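Home
About the workshop
Questions
Contact

Frequently asked questions: Can a machine do the chores yet?

Last updated 2019-08-06

We get the same questions at open evenings, by email and from people who stop at the counter to have a vacuum cleaner fixed. The answers below were written by Deolinda Rebelo, with corrections from Hannelore Albers, who ran a packing floor before she came to Steinbach. If yours is missing, write to us.

General

Can I buy a robot that does housework?

You can buy machines that do one piece of it. Robot vacuums work on flat floors with few cords lying around. Robot mowers work on lawns with a clear border. A dishwasher is a machine that does a chore too, and a good one, but somebody still has to load it. What you can't buy is one machine that goes from room to room and does what a person would do there.

Why is loading a dishwasher harder than washing the dishes?

Washing is the same every time. Water, heat and soap reach everything in the rack, whatever it is. Loading means picking up a glass, then a fork, then a pan with rice stuck to it, and finding a place for each. Every pickup is a new problem. The machine has to find the object, decide where to hold it, close on it without breaking it, and notice if it slips.

Haven't there been electric helpers for the home for a long time?

Yes. We have a laundry catalog from 1907 in the front case that promises an end to wash day. It took the scrubbing away and left the sorting, hanging, folding and ironing. Most household machines since then have gone the same way. They take over the middle of a job and leave both ends to you.

Around the house

What about folding laundry?

It can be done in a lab, slowly. Cloth is difficult because it has no fixed shape. A towel dropped twice lands two different ways, and the machine has to find a corner before it can start. If you have a small, regular load of the same square towels, that is the easiest case. A basket of mixed family wash is still a person's job.

Can a robot tidy a table or a desk?

In part. Picking one known object off a bare table works well enough now that students do it as a project. A crowded desk is another matter. Papers lie flat and are hard to get a finger under, cables catch, and the machine doesn't know which of the two mugs is still in use.

Would it be safe with a child or a dog in the room?

Small arms that stop when they touch something are a lot safer than the big factory kind. We would still not leave one running alone with a toddler. Hannelore's rule for the workshop is that an adult stands within reach of the stop button — not across the room, and not on the phone.

In the shop

Which shop-floor jobs are already done by machines?

Welding, painting, stacking boxes on pallets, and feeding parts into a press, as long as the parts arrive the same way each time. These are jobs where the work is brought to the machine in a known position. Fixtures and trays do much of the thinking.

Which are not?

Emptying a bin of mixed parts, threading a cable through a housing, sorting returned goods, sweeping up under a bench. At Pilen, a small brush maker we visit with our evening class, one line packs 340 handles in a tray without a hand touching them. The next table over, two people put the odd sizes into bags. The owner has asked for quotes on automating that table and keeps deciding against it.

Is it worth it for a shop with fewer than 40 people?

Sometimes. Count the days in a year when you make the same thing. If you run one product for long stretches, an arm may earn its keep. If you change over every morning, the setup time eats the gain. Ask the seller to show your part being handled, at your speed, and bring the worst examples you have.

How the work is done

How does a robot pick something up?

The most common hand has two fingers that move toward each other. It is cheap, strong for its size and easy to repair. The hand comes in open, with a finger on each side of the object, and then closes. Most of the difficulty is in getting to that point. A long thin thing such as a rod has to be approached from the right side, or the fingers close along it where they should close across it.

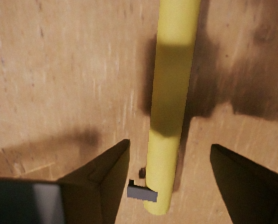 Where along the length it takes hold matters as well. Near the middle the weight is balanced. Near one end, the other end sags or swings, and a machine that expected a straight lift may knock something over on the way. People correct for this with their wrist and never think about it.

Why do so many people train robots in simulation?

It is faster and nothing breaks. A simulated hand can try the same grip all night, and then the table can be changed, the light moved and the shadows made darker, so that it learns not to depend on one set of conditions. The weak point is contact. Friction, bending and slipping are hard to copy well, so a grip that holds on the computer has to be tried again on a real bench.

Does the machine understand what it is holding?

Not in the way you do. It may have a label for the object and an estimate of where it is. It does not know that a full cup should stay upright unless that was built in or learned from many tries.

Classes and visits

Do you teach this?

Yes. The evening class is called Drorkance and starts again in January. It costs 285 for the term, parts included. You don't need to know programming. You do need to be able to stand at a bench for an evening.

Can I bring my own machine?

Please do, if you can carry it. We have worked on vacuums, a mower and a Hununov kit arm with a stripped gear. Bring the charger and the manual if you still have them.

Contact
Directions
Back to top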